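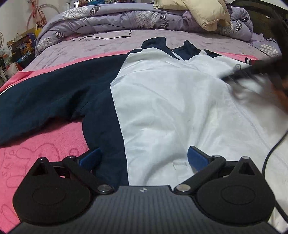 Photo: Abdul-Rahman Zakaria

How to Apply for an Affordable Unit at the Zotham Mill Apartments

Last updated: May
16 shares | 5 comments

The Zotham Mill conversion in Faltville sets aside 20 apartments for renters under the income limit. The rest lease at market rate through the same office. The steps below cover the affordable units only.

1. Check your household size and income
Count everyone who will live in the apartment, including children. Then add up gross income, meaning pay before taxes, for every adult on the application. Include child support, pensions and regular side work. The limit for each household size is printed on the first page of the application packet. If you are over the limit by even a small amount, ask for the market-rate list.

2. Gather your papers
You will need:
- Photo ID for each adult
- Pay stubs covering the last two months
- Your most recent tax return
- Bank statements for all open accounts
- A letter from your current landlord, or from whoever you live with now

Make copies. The office keeps what you hand in. Self-employed applicants should bring a profit and loss statement for the year so far — a handwritten one is accepted if it is signed.

3. Fill out the packet
Packets are at the leasing office on Usten Street and at the front desk of the public library. Use ink. Write "none" where a question does not apply to you, and initial any correction. Every adult signs the last page. Do not list the same person on two applications or both will be pulled.

4. Turn it in before the deadline
Drop it off by 5 p.m. on the closing date or mail it to the address on the packet. Mailed packets must arrive by the closing date. Ask for a stamped receipt if you go in person. Your lottery number goes on it.

5. Wait for the drawing
Numbers are drawn at random, so turning in your packet early does not move you up. Applicants near the top get a call and a letter. You have 16 days from the date on the letter to confirm that you are still interested — if your phone number changes, tell the office right away.

6. Go to the interview
The manager, Šindelář Property Services, goes over your papers again and runs a credit check. A low score alone does not rule you out. Bring proof of payment for any old debts that have been settled.

Parking is a separate lease. Ask about it at the interview, along with the pet rules and move-in hours.

Contact | © Faltville Renter Guide | Back to top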